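Ticket 1838 – Printed labels come out shifted, last row is lost
Product: Venora label module
Opened by: Mali Pugh
Status: Solved
Opened: January 2019

Problem

We print address labels from Venora on A4 sheets. Until the last update all was fine. Now every label is printed too low, and the shift becomes bigger toward the bottom of the sheet. The first row is almost good, the middle is bad, and the last row falls off the paper. Nothing was changed in the template. The printer is a Fagerlund office model, connected by cable.

What I tried before writing:

Restarted the printer and the computer. No difference.

Printed the same template from my colleague's computer, which still has the old version. The labels were in the right place, so I think the printer is healthy.

Printed on plain paper, to not waste the label sheets. The same shift. 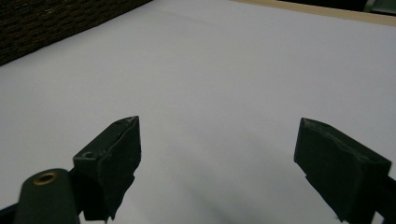 Eifion Craddock: Thank you for the clear report. Please open the print window, choose Advanced and tell me which number stands in the field Scale. Please also tell me if "Fit to page" is marked.

Scale says 100 and "Fit to page" is not marked. I checked it two times, also after closing the program.

Eifion Craddock: Then the scale is not guilty. The update brought a new paper list, and in some installations the default went from A4 to Letter without a message. Can you look under Page setup, not in the print window? These are separate settings, I am sorry for that.

You are right. In Page setup it says Letter, but in the print window it says A4. I did not know that there are two places. I changed Page setup to A4 and printed one sheet – the first row is now correct and the last row is on the paper, but everything is still a little too far to the left.

Steps that solved it

1. In Page setup, choose A4 and press Save as default. If you press only OK, the setting is forgotten at the next start.

2. Open the template, go to Margins and set the left offset to 2 mm. The update had put it to zero.

3. Print a test on plain paper and hold it against a label sheet in front of a window.
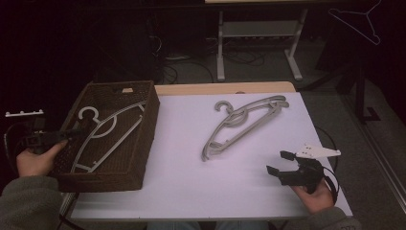
4. Delete the old print jobs before the real print. They keep the wrong paper size inside, and I lost one good label sheet this way.

After these steps I printed our whole list, some 500 labels, and all were in place. The ticket can be closed from my side. One wish: please show a warning when the two paper sizes are different.

Eifion Craddock: I have passed on the wish. Closing the ticket now.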